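Wanted: people with patient hands (and a good memory for what went wrong)
Posted by Aurelio Bañuelos, 2023-07-16

Hello! I run the hand-tracking sessions at Urkton, in the ground floor unit on Gekgate, and I'm looking for a few people to join us part-time from the end of the summer. One of the jobs is a bit unusual, so let me explain how it came about.

In May we lost a big chunk of work. We record people doing small fiddly tasks at a table with both hands, and those recordings teach our robot arm, Sowa, how to do the same. One Tuesday Sowa started closing its grip about a thumb's width to the left of everything it went for. Cups, cloths, pens, the lot. We stopped it, checked the arm, swapped a joint motor that was perfectly fine (sorry, joint motor) and got nowhere. Then it squeezed down on the edge of its own tray hard enough to crack it, and a bit of plastic flew past my colleague's ear. She was standing behind the line and had her glasses on, so no harm done, but I didn't sleep much that night.

The fault was ours. A tracker mount on the right hand had worked loose and was creeping round during sessions, a tiny bit each time, and our software (it's called Clostex, we wrote it, we can't blame anyone else) smoothed the drift over so nicely that the checks passed. We had 1,605 recordings on file from that period and had to throw out 386 of them. The arm had learned exactly what we'd taught it.

So we've changed how we do things, and that's where you come in.

What we need

Table workers. You'd wear the gloves and trackers and do everyday tasks: folding, sorting, picking up small things, doing up fastenings. Sessions last 30 minutes with a proper break after each one. You'll touch a fixed mark on the table with each hand before you start and again when you finish, and if the numbers don't match we bin the take and you still get paid for it. Left-handers very welcome — we've had far too few.

One session checker. This is the new job. You'd sit with the person at the table, check every strap and mount, watch the live readings and shout stop when something looks off. You don't need an engineering background. I'd love to hear from people who've worked in kitchens, labs, theatres, sewing rooms, anywhere you had to notice a small thing before it became a big thing. You'd also keep the fault book, and I want it written in plain words!
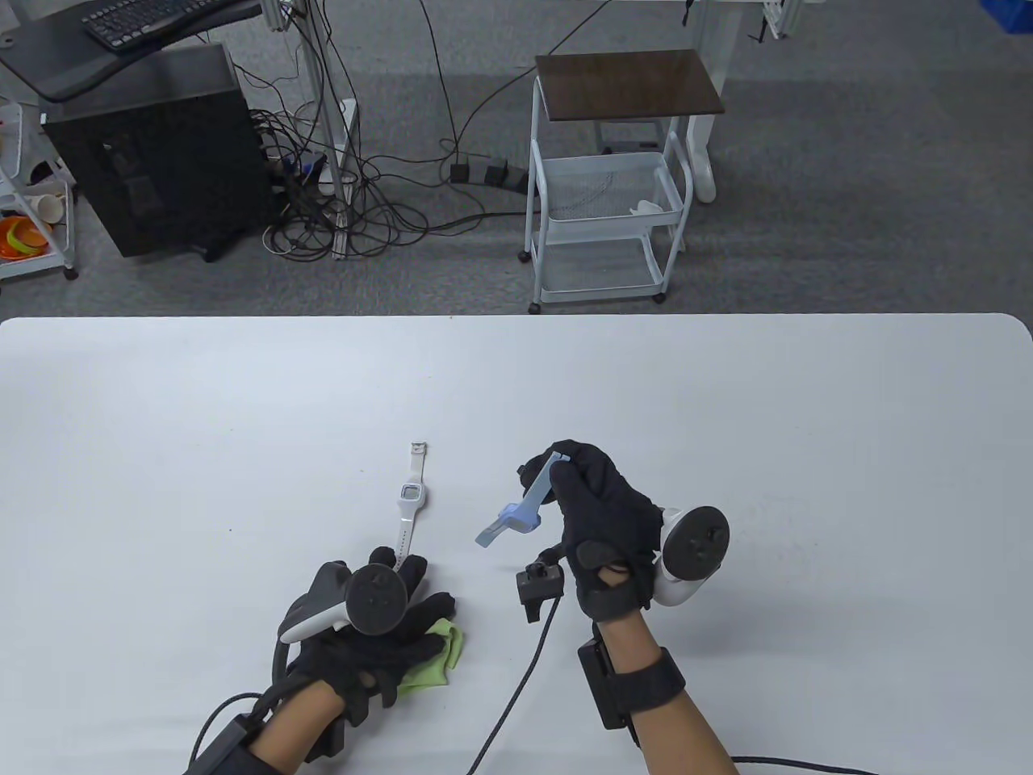

Gloves and trackers on, with a white digital watch, a pale blue plastic band piece and a cloth to handle.

You'll be fine if you can sit comfortably at a table, don't mind snug gloves and a bit of weight on your hands and forearms, and can put up with cables. Please tell us beforehand about any wrist or shoulder trouble, or skin that reacts to straps. It won't rule you out, we'd just sort the fit first. You won't be asked to work within reach of Sowa. The arm is in a separate room now, behind a guard, and only trained staff go in while it's powered.

Hours and pay

Table workers do two or three half days a week. The checker does 23 hours a week over four days, on a six-month contract that I very much hope to extend. Both are paid hourly at the same rate, training days included, and we cover your bus fare.

How to apply

Drop a note through the door at Gekgate or use the form on the Urkton site, marked for me. No CV needed for the table work, a few lines will do. For the checker job, tell me about a time you spotted a fault, or missed one. I've told you mine. Everyone gets a reply, and you can come and try the gloves on before you decide.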